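Workbench Tips From the Stivincombe Robot Club

We've been running the peg challenge since December and I still get excited every time the arm lines one up! If your school or club is building a sorting task, these are the little workshop habits that have helped us most.

Start with a walled bin. Ours is dark gray and matte, and I'd pick that again in a heartbeat – the bright pegs stand out well against it, and a dropped piece can't roll off under the radiator (ask me how I know).
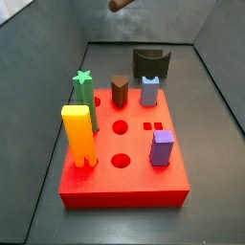
2 min read

Mix up the shapes. A star is fussy about how it's turned, a round peg doesn't care, so new students get the round ones first and feel like heroes by snack time. Sand any tight peg with 240 grit, just a few strokes, then test it by hand before the arm gets a turn.

Leave yourself floor space between the board and any other fixture. We used to crowd everything together and spent whole evenings untangling near misses. Now we keep a strip clear and write the layout in the club notebook, with a sketch.

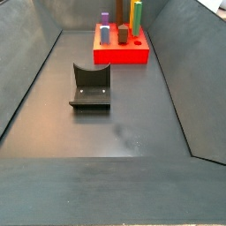

Black fixture at the front, red pegboard toward the back.

Wipe the floor of the bin before each session. A soft dry cloth is plenty. Dust shows up on dark paint like you wouldn't believe, and so do smudges.

Åsmund Aasen on our Timimen team came up with the best tip of the year: slow the arm down for the last 40 millimeters. The move takes longer, sure, but our students love watching it creep in – you could hear a pin drop!

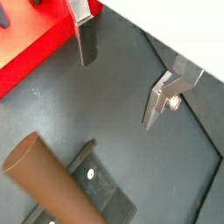
Gripper fingers over the bin, with the brown cylinder below.

Check the bolts on your gripper fingers, too. A quarter turn of looseness is enough to spoil your aim. We keep the right hex key on a string tied to the bench, and it has stayed put all term.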